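The bakery in Clolham opens at five, and by the time I'd found my gloves that November morning the whole street smelled of cardamom. Kerttu Mäkelä has been making her grandmother's rye there for 11 years, and she still talks to the dough (kindly, mostly!) while it rises.

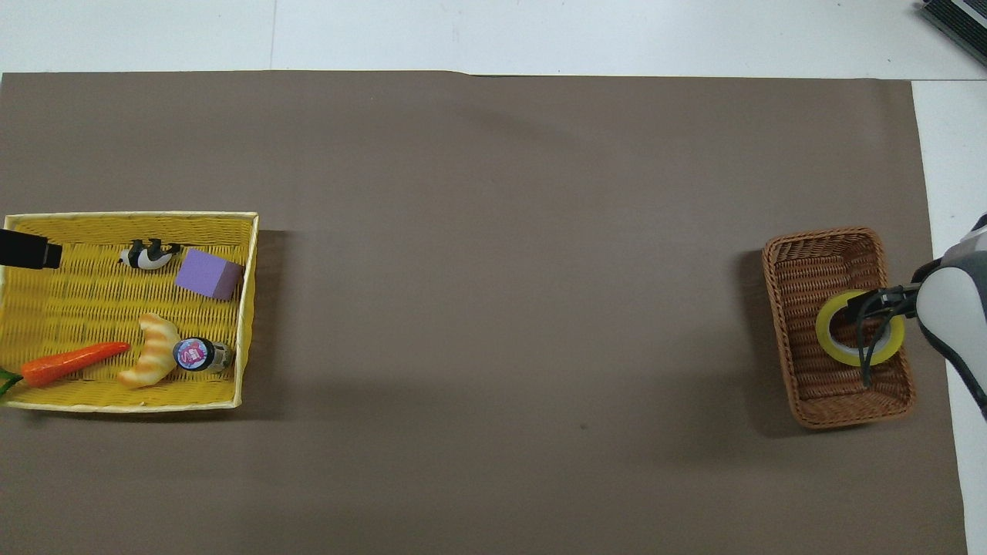

A loaf worth the wait

Her starter came over from Honkanen in a jam jar, wrapped in a wool sock, and it has raised every loaf she's sold.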